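Lajos Borbély, June 2021

## Does a shared kitchen save power?

The Tirnex leaflet claims that sharing cuts electricity use by 55%. I doubt it. It gives no baseline and never says who was measured. 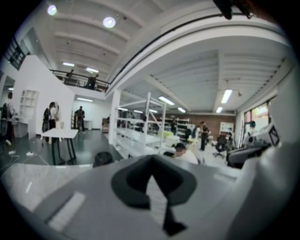
My own survey had 4 households, which is thin. The meter at Andora read 1,509 kWh in February, and two people there admitted they boil water for one cup at a time. Sharing did nothing for that habit.

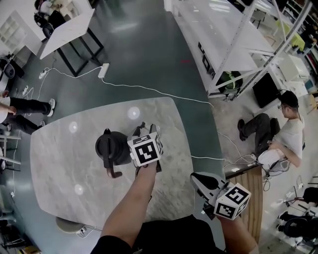 *Fig. 2. Black electric kettle on a grey marble-patterned table.*

I would not repeat the 55% figure without seeing the raw readings.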